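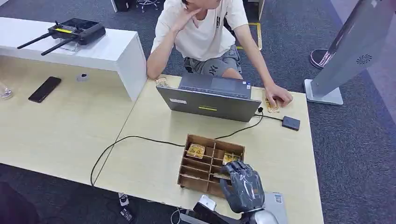
Gunnel Eide
Bench technician, Tidgate Automation

Posted in: End effectors / Hands and grippers

Humanoid hand vs. parallel gripper for snack packs in a divided tray

I am comparing two end effectors on the same arm and would like a sanity check on the method before I spend more time on it. The task is moving small snack packages in and out of a cardboard organizer tray with partitions. The first end effector is a humanoid hand with segmented fingers, shown over the tray. The second is a plain parallel gripper with flat rubber pads.

Results so far, same tray position, same lighting:

Hand: 227 attempts, most failures at the partition wall. A finger lands on top of the cardboard and the controller reads it as contact with the package.
Gripper: fewer failures overall, but when it does fail it pinches the package by one corner and drops it on the way out.

Approach is from above with the wrist pitched down. Packages go in either upright or leaning, and I have been treating both as one class. Camera is at head height, looking down at the table. I run 3 finger preshapes and pick one by hand before each batch.

Two things I would like to know. Is it fair to compare the two with the same approach angle? And is there a usual way to tell wall contact from package contact without fingertip force sensors? Motor current is all I have.

3 replies, sorted by votes

Karthikeyan Ramasamy

The same approach angle is not fair to the hand. A parallel gripper wants to come straight down with the jaws lined up to the long side of the cell. A hand wants some tilt so the thumb can get in behind the package. Let each one use its best angle, write both angles down, and compare success rate and cycle time. If you must fix something, fix the start pose and the time limit.

On contact: look at where the current rises, and ignore how much it rises. You know the height of the tray walls. If the current climbs while the fingertip is still at wall height, it is the wall. If it climbs below that, it is the package or the floor of the cell. This needs decent forward kinematics on the fingers, so check your joint zeros first. Ours had drifted enough on the index finger to make the test useless until we rehomed it.

Also split upright and leaning into two classes. They are different grasps. With both in one bucket you cannot tell which one is costing you.

Thirumalai Amin

just use suction. we run cups at Puvel on bagged stuff all day and never think about fingers

Jana Vogler

Suction is fine on a flat, tight film. On a small package with a wrinkled face it leaks, and Gunnel asked about two specific end effectors anyway.

Adding to Karthikeyan's answer: fix the tray down. Cardboard is light, and a finger on a partition will push the whole tray before the current shows anything clear. Your next attempts then start from a shifted position — and the log still says the tray is at home. We put a marker on the tray edge and re-measure it every 90 seconds. Clamping is better if you can spare the table space.

For the preshapes, do not pick by hand. Rotate through all 3 in a fixed order, or you will end up giving the hard cases to the one you like.

Gunnel Eide

Thanks. Rehomed the fingers and taped the tray. The height check separates the two contacts well enough on upright packages. Leaning ones are still mixed. I will rerun both end effectors with separate angles and post the table in this thread.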